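首页 > 保养与清洁 > 常见问题

深色亮面柜体擦拭常见问题

适用范围:Pirkach 系列深棕色木纹柜(抽屉面板与对开门),亮面涂层,含灰色收边条款式。开放漆、木蜡油表面不适用,请查阅对应页面。
整理:Sevim Güler 审核:Cengiz Sönmez

一、日常擦拭用什么布?

毛圈布或超细纤维布均可。毛圈布吸水量大,适合湿擦;超细纤维布掉毛少,适合收干。不建议使用无纺布、厨房纸和旧T恤。旧T恤的缝线处较硬,在亮面上反复摩擦会留下细纹,侧光下很明显。

新布首次使用前单独过水两遍,不加柔顺剂。柔顺剂会在纤维上形成膜层,擦后柜面发雾。

二、布要多湿?

拧至不滴水,按在手背上有潮感即可。门板接缝处是水分最容易进入的位置,布过湿时水会沿竖缝下行,积在门板底边。底边封边条一旦吸水鼓起,无法通过干燥恢复,只能更换门板。

三、擦拭方向有要求吗?

有。木纹柜面顺纹擦,先上后下,先抽屉面板后门板。每块门板单独完成,不要一次横跨两扇门,否则布边会把缝里的积灰带到另一侧的表面。

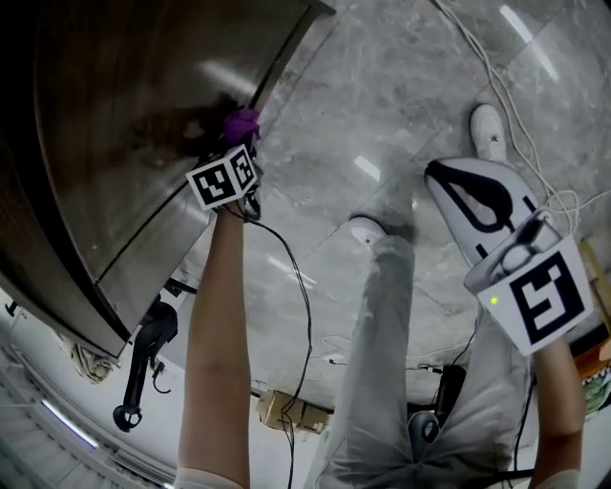

圆角和弧形边缘放在最后处理。弧面受力面积小,同样的手劲下压强更大,涂层磨损通常从此处开始。擦弧面时把布折成四层,用掌根带过,不要用指尖顶着布角来回搓。

四、布团成一团擦和展开擦,有区别吗?

有。团状布的接触面小,适合处理指印、胶痕等局部污点;大面积除尘应把布对折后平铺。团状布擦大面时,褶皱里夹带的颗粒不易察觉,容易划伤。局部处理完毕后,把布抖开,换干净的一面再继续。

五、可以使用清洁剂吗?

一般灰尘只用清水。油性指印可用中性清洁剂,兑水比例为 1:200,喷在布上,不直接喷柜面。我们内部测试使用的是 Momex 中性浓缩液,其他品牌请先在门板内侧试擦,等待 5 分钟,观察有无发白或发黏。

禁用:酒精、丙酮、含氨玻璃水、去污粉、魔术海绵。魔术海绵属于微磨料,擦过的部位光泽度下降,与周边形成色差。

六、抽屉面板与门板之间的横缝怎么清?

用干的软毛刷从一端刷到另一端,再用布包住塑料刮片走一遍。不要用金属刮片。横缝上沿积灰较多,湿布直接伸入会把灰搅成泥,干后更难去除,因此顺序必须是先干后湿。

七、灰色收边条发黑怎么办?

发黑多为手汗与灰尘的混合物,集中在开门时常碰的位置。用 1:200 稀释液润湿布面,敷在收边条上停留片刻,再沿长度方向擦净。收边条与面板交接处有细小台阶,擦完要收干。

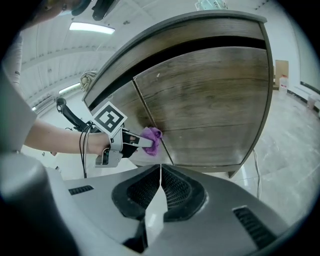 用紫色布擦拭右侧门板左下部,靠近门缝处

八、低处的门板怎么擦比较省力?

坐在地上或矮凳上,使视线与擦拭部位大致平齐。弯腰站着擦,看不到侧向反光,水痕经常漏掉。地面为石材或亮面砖时,先移开柜脚附近的杂物和线缆,避免拖拽时刮碰柜体下沿。

九、擦完有水痕,是涂层坏了吗?

多数情况不是。水痕有三种来源:布过湿、水质偏硬、上一次的清洁剂未擦净。排查方法:

1. 用蒸馏水润湿干净布,擦一小块区域,立即收干。
2. 水痕消失,说明原因是水质或残留,按同样方法处理整块门板。
3. 水痕仍在,且手摸有轻微起伏,属于涂层问题,请停止擦拭并提交报修。

十、毛圈布如何清洗和存放?

清水手洗或机洗弱档,水温不超过40℃,不与带拉链的衣物同洗。自然晾干后抖松,使毛圈恢复直立。毛圈倒伏后吸水能力下降,擦拭时会出现推水现象。

工间临时放置时,不要把布搭在有锐边的物件上,毛圈容易被勾出。线缆插头同样会勾布,取布前先把插头拨开。落过地的布不再上柜面,需重新清洗。
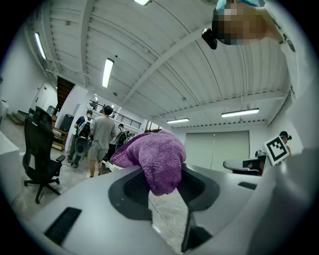 紫色毛圈布,毛圈纹理清晰

十一、一块布能用多久?

以摩擦次数计,Cletier 毛圈布在我们的测试台上到 4,000 次往复后,亮面样板开始出现可见细纹,此时布面毛圈已明显变薄。实际使用中不必计数,出现以下任一情况即更换:边缘脱线;局部露出底布;洗后仍有硬块;干擦时有沙沙声。

十二、不同颜色的布要分开用吗?

建议分开。颜色只用于区分用途,与清洁效果无关。我们的做法是一种颜色只对应一类表面,柜面用布不擦地、不擦五金。深色布前几次清洗可能浮色,浅色墙面和白色门套附近请使用已洗过的布。

十三、柜子放在仓库或车间一类的空间,擦拭频率要提高吗?

要看卷帘门的开启频率和地面材质。混凝土地面起灰较多,灰中含硬质颗粒,直接干擦等同于打磨。此类环境先用软毛掸除去浮灰,再湿擦。柜体顶面落灰最快,应先清顶面再清立面。

十四、Uysal 五金件能一起擦吗?

可以用同样的稀释液,但要换布。五金表面的润滑脂沾到柜面后会形成半透明油斑,在深棕色亮面上尤其明显。铰链杯内部不擦,只清外露部分。

十五、已有细划痕,能自行修复吗?

仅在侧光下可见的细纹,可使用不含研磨剂的家具保养蜡填充,薄涂一层,静置 5 分钟后用干布收光。指甲能感觉到的划痕不在自行处理范围内,打蜡只会使其更显眼。报修时请附门板编号,编号贴在左门内侧下角,并注明划痕距门缝的距离。

相关页面:封边条更换说明 | 门缝调节 | 亮面样板光泽度对照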